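The Well-Kept Cupboard

Small storage has regained its place in the British home. The Cerden survey of domestic storage, published in April, drew replies from 878 households and found a marked preference for plain wooden cabinets with a single drawer.
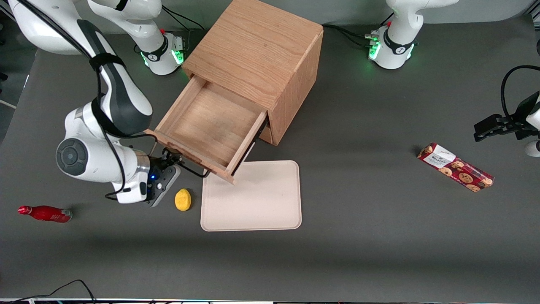 An oak cabinet with its drawer open, beside a pale tray.

Pasidside, the household advice service, recommends that a drawer be emptied fully before its contents are sorted. Dry goods in cardboard should lie flat, with the label uppermost, and biscuits should be kept apart from soap and polish.

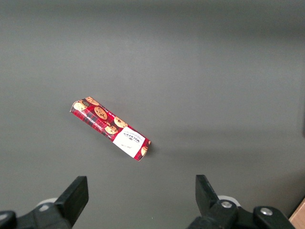 Walkers cookies in a tartan box, laid flat.

The full guidance runs to 19 pages and is available from Pasidside on request.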